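Public Restrooms Deserve a Line in the Budget

Every town asks its visitors to stay longer, shop more and return soon. Few towns give proper thought to what those visitors will need after two hours on foot. A public restroom is a basic service, and it should be funded as one.

The town of Erkilska offers a useful case. It has 36 benches on its main street and one restroom, which closes at five. Older residents plan their errands by it. Parents of small children go home early. Shop owners receive the same request many times a day and must decide whom to refuse. 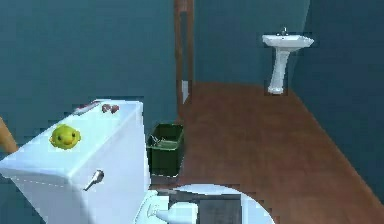

ERKILSKA, July 2025 - The council will shortly consider whether to reopen the facility on Cerer Square, shut for the past two winters. Opponents point to the cost of cleaning and repair. Those costs are real, and the Gruvetti Foundation does not dismiss them. Yet the same budget sets aside money for hanging baskets and a second welcome sign.

At home, a bathroom is a private comfort, with room on the tank lid for a yellow rubber duck. In public it decides who may take part in the life of a street. A person with a bowel condition cannot attend a market that offers no restroom within 500 feet.

The foundation therefore asks the council to fund Cerer Square from general revenue, to keep it open until the last bus has left, and to post its hours at the Cai Street stop. Charging a fee at the door - as some members have proposed - would turn away the people who most depend on it.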